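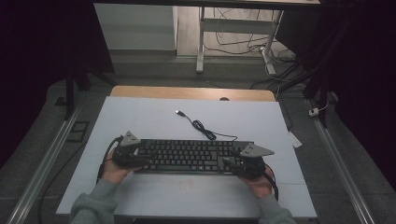 4.3 双手示教:从两端夹持长形物体

本节适用于用 Skamari 手持夹爪(左、右各一只)录制双手协同任务。操作前应已完成 4.1 节的设备连接和 4.2 节的坐标标定。单手任务见第 3 章;用主从臂遥控录制的任务见第 6 章,两种方式录得的数据不要放进同一个任务目录。

本节以全尺寸电脑键盘为操作对象,动作为从两个短边夹住、抬起、平移、放回。步骤同样适用于托盘、长条盒等刚性长形物体。软性物体(毛巾、线束、袋装物)不适用,请参阅 4.6 节。

4.3.1 准备工作

1. 将浅色垫板铺在工作台上,近侧边缘与台面近侧边缘平行。折叠式垫板应完全展开,折痕处压平。

2. 用干布擦拭垫板。轻微污迹不影响录制,反光的水渍和胶痕须清除。

3. 将键盘横放于垫板中部,长边与垫板近侧边缘平行,数字小键盘在操作者右手一侧。

4. 将键盘的 USB 线收到键盘远侧,松散盘成小圈,插头留在垫板上。插头不得接入任何主机。

5. 清走垫板上与任务无关的物品。工具、标签、手机等放到垫板以外。

6. 检查两只夹爪顶部的三角板。三角板应紧固、无松动,表面无遮挡。松动时按 2.5 节重新紧固,之后必须重做 4.2 节的标定。

7. 检查夹爪线缆。左侧线缆从左手外侧引出,右侧线缆从右手外侧引出,两根线缆不得在操作者身前交叉。

8. 穿长袖时,袖口应收在手腕以上,不得搭在夹爪的活动机构上。

注意:线缆经过地面时应沿工作台一侧走线,不要横穿操作者站立的位置。移动座椅或脚踏开关之前,先确认线缆没有被压住。

注意:键盘线圈不要用扎带扎紧。扎紧的线圈在键盘抬起时会整体摆动,容易碰到夹爪指端。

4.3.2 建立任务

1. 启动 Tavia 录制软件,在任务列表中选择“新建”。

2. 任务类型选择“双手协同”。选错类型时软件仍可录制,但只保存左侧夹爪的开合数据,事后无法补齐。

3. 输入任务名称。名称由物体、动作、版本依次组成,中间用下划线连接,例如“键盘_两端抬移_甲”。名称中不要出现操作者姓名,操作者在单独的字段中填写。

4. 在“操作者”字段选择本人账户。账户列表为空时,请联系数据管理员 Mekdes Gebru 开通权限。

5. 在“任务说明”字段用一句话写明动作的起点和终点。推荐写法:“从两个短边夹住键盘,抬离垫板,向远侧平移后放下,双手松开。”说明文字会随数据一起导出,用作训练时的语言标注,请勿写入备注性内容。

6. 在“单条时长上限”中填入 12 秒。超过上限的示教会自动截断并标记为无效。

7. 点击“保存”。保存后任务类型不可更改。

4.3.3 夹爪归零

每次开机后、每次更换操作者后,以及线缆重新插拔后,均须归零。

1. 双手握住夹爪手柄,食指离开扳机,使夹爪完全张开。

2. 在软件中点击“张开位置”,等待左右两侧的状态均变为绿色。

3. 将扳机扣到底,使夹爪在无物体的情况下完全闭合,点击“闭合位置”。

4. 松开扳机,查看开合曲线是否回到起始值。两侧曲线的残余偏差应小于满量程的百分之三。

5. 偏差超限时重复以上步骤。重复后仍超限的,停止使用该夹爪,填写报修单。

注意:归零过程中指端不得接触键盘、垫板或另一只夹爪。

4.3.4 录制单条示教

1. 双手持夹爪,悬停在键盘左右两端的外侧,指端张开,高度略高于键帽。该姿态为起始姿态。

2. 踩下脚踏开关,听到一声短提示音后开始动作。提示音之前的移动不会被记录。

3. 左右夹爪同时向内接近,至指端越过键盘短边。左手对准主键区一端,右手对准数字小键盘一端,夹持点取短边的中部。

4. 同时闭合两只夹爪。闭合后保持静止片刻,再进行下一步。

5. 双手同步抬起键盘,使其底面完全离开垫板。抬起过程中键盘应保持水平,前后不得翻转。

6. 按任务说明平移。平移时双手间距保持不变,键盘长边始终与垫板近侧边缘平行。

7. 放下键盘。底面全部接触垫板后,再松开扳机。

8. 双手向外退出,回到起始姿态,踩下脚踏开关结束录制。听到两声短提示音表示该条已写入磁盘。

9. 用手将键盘放回起始位置,整理线圈。复位动作应在录制停止后进行。

小心:夹爪闭合时,手指及袖口应远离指端和连杆。不要用夹爪去夹另一只夹爪的三角板。

小心:不要通过拉扯线缆来调整夹爪的位置。接头受力会造成数据中断,严重时会损坏接头内部的针脚。

注意:动作速度以平稳为准,通常比徒手操作慢。机械臂回放时受关节速度限制,示教过快的片段会在转换阶段被剔除。

注意:夹持力以键盘不滑动为限。若按键被指端压下,说明夹持点过于靠内,该条作废。

4.3.5 起始位置的变化

同一任务中的各条示教不应完全相同。每录完一组,按下列方式调整键盘的起始位置:

沿左右方向移动,两端均须留出夹爪进入的空间。
沿远近方向移动,线圈随之移动,不要拉直。
在水平面内小角度转动。转动后第 4.3.4 节中“长边与垫板近侧边缘平行”的要求改为“保持初始角度”。

线圈的形状和插头的位置也应有变化,但不得压在键盘下面。每组录 3 条,组内键盘位置不变。一个任务建议录制约 80 条有效示教,不足时可以分次完成,分次录制须使用同一套夹爪和同一块垫板。

更换键盘型号时应新建任务,不要在原任务中继续录制。

4.3.6 检查与标记

每组录完后在 Tavia 中回放,逐条检查以下内容:

1. 轨迹连续。左、右夹爪的位置曲线均无跳变,无超过一帧的缺失。

2. 开合同步。两侧闭合时刻之差应在界面灰色区间之内。

3. 画面可用。夹持和放下的瞬间,两块三角板及键盘两端均可辨认,未被手臂遮住。

4. 动作完整。从起始姿态开始,以起始姿态结束。

全部符合时标记为“有效”。任意一项不符时标记为“无效”,并从下拉列表中选择原因。无效数据保留在本地,不要手动删除文件。直接删除文件会使索引与数据不一致,需要用 Zeleke 工具重建索引,步骤见附录 C。

操作失误后又自行纠正的片段(例如一侧滑脱后重新夹住)单独标记为“含恢复”。此类片段不计入有效条数,导出时可选择是否包含。

4.3.7 常见故障

现象:一侧状态持续为黄色。
处理:检查该侧线缆接头是否插到底,重新插拔后按 4.3.3 节归零。仍为黄色时,将左右接头对调。若黄色随夹爪转移,则故障在夹爪;若停留在原通道,则故障在采集盒。

现象:抬起时键盘向近侧或远侧倾斜。
处理:两侧夹持点的前后位置不一致。放下后重新录制,不要在空中纠正。

现象:位置曲线在平移段出现短时跳变。
处理:多为手臂或线缆遮挡三角板所致。调整握持角度,使三角板朝向远侧或外侧。

现象:放下后键盘被带动。
处理:退出前夹爪未完全张开。先完全松开扳机,再向外退出。

现象:踩下脚踏开关无提示音。
处理:确认软件窗口处于录制页面,音量未关闭,磁盘剩余空间足够。

现象:键盘抬起后线圈被拖动,插头撞到台面。
处理:线留得太短。重新盘线,增加键盘与线圈之间的余量。

4.3.8 结束与导出

1. 将两只夹爪放回支座,指端朝下。不要以三角板作为支撑面平放。

2. 在任务页面点击“结束会话”,等待校验完成。校验期间不得断开采集盒电源。

3. 选择“导出”,格式选“双臂轨迹”,目标选 Harlow 机械臂工作站。导出前软件会提示本次有效条数,请与记录单核对。

4. 首次在机械臂上回放时,速度设为最低档,工作区内不得有人,急停按钮置于操作者手边。首次回放时不放键盘,空走一遍确认轨迹无碰撞后再放入物体。

5. 填写记录单,注明夹爪编号、垫板编号、操作者和异常情况,交 Konrad Berchtold 归档。

注意:手持夹爪的工作范围大于机械臂的可达范围。导出时若出现“超出可达范围”提示,相应片段不会下发。提示频繁出现时,应将键盘的起始区域整体向近侧移动,并重新录制受影响的各组。

修订说明:本节于 8月23日更新,4.3.3 节的偏差限值及 4.3.7 节的接头对调方法为新增内容。6 月版打印件请停止使用。对本节内容有疑问,请联系 Anouk Vermeulen。

4.4 双手示教:传递与换手

本节操作在 4.3 节的基础上进行,任务类型同样选择“双手协同”。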